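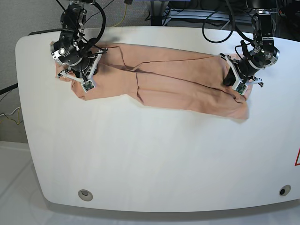
*Abb. 1: Helle Hose, längs gefaltet, auf weißem Tisch.*

# Was sagt »nachhaltig« auf dem Etikett?

Projektbericht von Theano Kouris und Poul Dalsgaard, Seminar Textil und Konsum

Wir wollten wissen, ob Käuferinnen und Käufer mit Nachhaltigkeitsangaben auf Kleidung etwas anfangen können. Ausgewertet wurden 1.136 Produktseiten des Onlinehändlers Zurisik. Auf 1.032 davon stand mindestens ein Begriff wie »bewusst«, »grün« oder »verantwortungsvoll«. Eine Erklärung dazu fehlte meistens, und wo es eine gab, verwies sie auf die Startseite. Uns hat das misstrauisch gemacht.

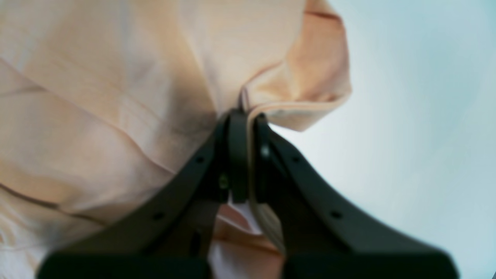

*Abb. 2: Stoff in Nahaufnahme, mit umgeschlagener Kante und schmalem Saum.*

## Befragung

Danach haben wir 80 Studierende befragt. Die Hälfte, also 40, gab an, beim Kauf auf solche Angaben zu achten. Wir glauben das nur bedingt. Wer von Kommilitonen mit Klemmbrett nach Nachhaltigkeit gefragt wird, antwortet vermutlich freundlicher, als er einkauft. Kumaresan Kurup hat uns in der Zwischenbesprechung zu Recht vorgehalten, dass wir keine Kassenbons gesehen haben.

Die Marke Drinano wirbt mit einem eigenen Siegel. Auf unsere Anfrage nach den Kriterien kam eine Broschüre mit viel Wald und wenig Text. Ob das Siegel etwas taugt, können wir nicht sagen.
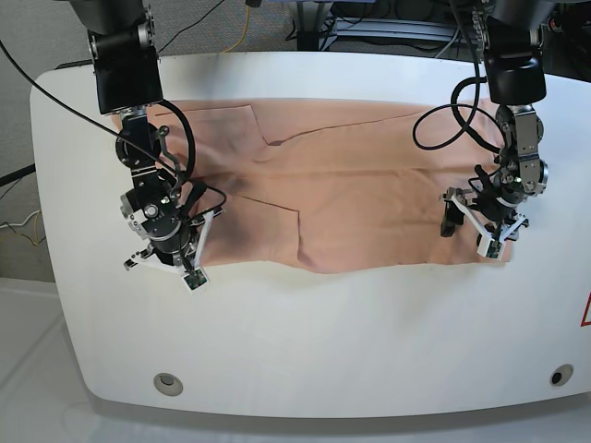 *Abb. 3: Flach ausgelegtes Kleidungsstück mit sichtbaren Nähten und Falten.*

## Haltbarkeit

Über die Lebensdauer eines Teils stand auf den Seiten fast nichts. Dabei hielten viele Befragte gerade das für wichtig. Begriffe wie »langlebig« haben wir deshalb getrennt erfasst; eine Prüfnorm wurde nie genannt.

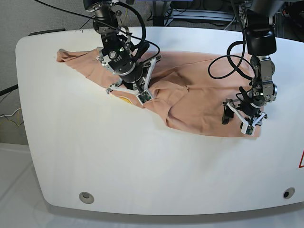

## Offene Punkte

- Die Stichprobe stammt von einem einzigen Campus.
- »Recycelt« und »recycelbar« haben wir anfangs zusammen kodiert. King-fai Chow hat das korrigiert.
- Die Preise fehlen noch in der Tabelle.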